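Wallside Facilities Discussion List
Subject: Re: Restroom fixture replacement, Wallside building – tankless or tank models
Date: Mar 25, 2026

To all subscribers:

The Facilities Office thanks the Plernico site for its questions, which are quoted in full and answered after the quotation. Other sites with restroom work planned this year are asked to read the reply as well, as several of the same points will apply to them.

> The Plernico site has received the draft fixture schedule for the
> ground floor restrooms and wishes to raise three matters before it
> signs.
>
> First, the schedule lists a tankless smart toilet for the accessible
> restroom and ordinary tank models for the remaining stalls. Staff
> here would prefer one type throughout, so that a single set of spare
> parts can be kept.
>
> Second, the February notice stated that all fixtures would be floor
> mounted. Our existing floor outlets do not all sit at the same
> distance from the finished wall, and we ask who is responsible for
> measuring them.
>
> Third, we have no electrical outlet within reach of the accessible
> stall. Is the cost of adding one charged to the site or to the
> project?
>
> Plernico Site Office

On the first matter, the office understands the wish for a single type and has considered it. A tankless unit takes its flush directly from the supply line, and the pressure on the upper floors at Wallside has been found too low for that during the morning hours. Plernico has better pressure on its ground floor, but the same purchase order covers both sites. The mixed schedule therefore stands for now. The showroom at Chamoun keeps tankless and tank models on its display floor, and site representatives may compare them there before the order is placed.

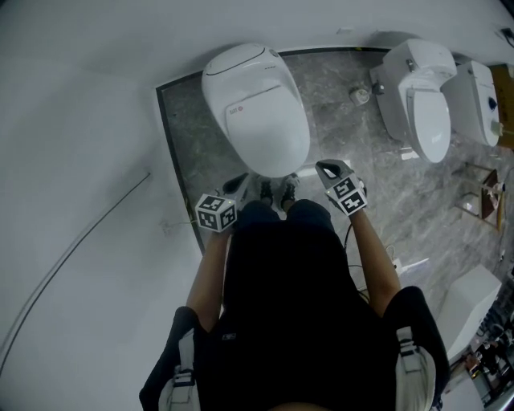 Representatives should pay particular attention to seat height, to the clearance behind the lid when it is raised, and to how easily the back and sides can be wiped down. Cleaning staff at Guvley have reported that the gap between a separate tank and the wall collects dust and is hard to reach with a standard mop. Models with a smooth outer body were preferred by that site, although two of its supervisors disagreed and asked for the tank type to be kept on grounds of familiarity.

On the second matter, each site is responsible for its own measurements. The distance should be taken from the finished wall – not from the baseboard – to the center of the floor outlet, and entered on Form 2814 for every stall. Sites with more than 9 stalls may attach a continuation sheet. Please also record the position of the supply valve and which side of the outlet it is on. Forms received without valve positions will be returned.

On the third matter, the cost of a new outlet will be charged to the project up to a limit of $1000 per restroom. Any amount above that limit falls to the site and must be approved in advance. The work must be done by a licensed electrician, and the permit number should be forwarded to this office when it is issued.

Sites are reminded that old fixtures may not be left in corridors or loading areas overnight. Plernico has room for roughly a dozen units in its lower storage bay and has agreed to accept those removed from Wallside, provided that they are drained and tagged beforehand.

Replies should be sent to the list and should keep the present subject line. Requests to change the model for an individual stall should go directly to the Facilities Office, with the completed form attached.

Facilities Office
Wallside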